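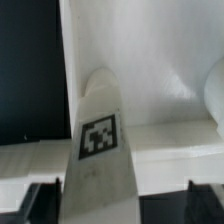 **Black tabletop + green backdrop - cables and glare, help**

**triin_p**
Quick one, in a hurry. Table has a black top, green backdrop behind it. Two things bugging me. Cables on the left, no idea how to route them nicely. And the top picks up reflections from any light near it. Budget 200 tops. Dont want to drill.

**MirtaC**
Matte vinyl over the top. Galtari sells it in 47 inch rolls. Did mine in December, no glare to speak of. Go slow with the squeegee or you get bubbles.

**pouran_m**
Wouldn't do vinyl. Edges lift, dust gets under, then you're peeling glue for a weekend. Move the lights first, costs nothing. Got a pic of the cable side?

**triin_p**
Yep

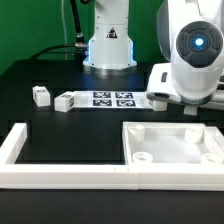
Cable side on the left, blue reflections on the black top.

**pouran_m**
OK so not that bad. The thick ones are fine, leave slack in them, no tight bends. Thin pale one hanging against the green is what your eye goes to. Green cloth tape or run it behind the backdrop.

**MirtaC**
Tape on a backdrop?? It'll mark it when you pull it off. Behind, yes. Tape, no.

**pouran_m**
Tape on the cable. Not the backdrop. Read it again

**MirtaC**
ah. ok fair

**orathai_n**
Stick-on clips along the rear edge of the table, I use the Trarik ones, one every 4 inches. Wipe the edge with alcohol before or they fall off in a week. Skip the Alipour ones - too small for thick cable, I sent back a bag of 58.

Also reflections that faint, I'd leave it. Black tops show everything. Fingerprints will annoy you more.

**triin_p**
Fingerprints already annoying me lol. What do you wipe with? Also got gray scuffs on something matte white, same stuff ok?

**orathai_n**
Microfiber, barely damp, for the top. For scuffs try a melamine sponge but LIGHT, it can leave a shiny patch on matte. Test a corner first.

**MirtaC**
Dish soap before the sponge. Sponge is sandpaper basicaly. Still say vinyl for the top btw

**pouran_m**
Still say no

**triin_p**
Ordering clips, moving the pale cable behind, soap first. Vinyl is a maybe. Thx all, will post when the clips show up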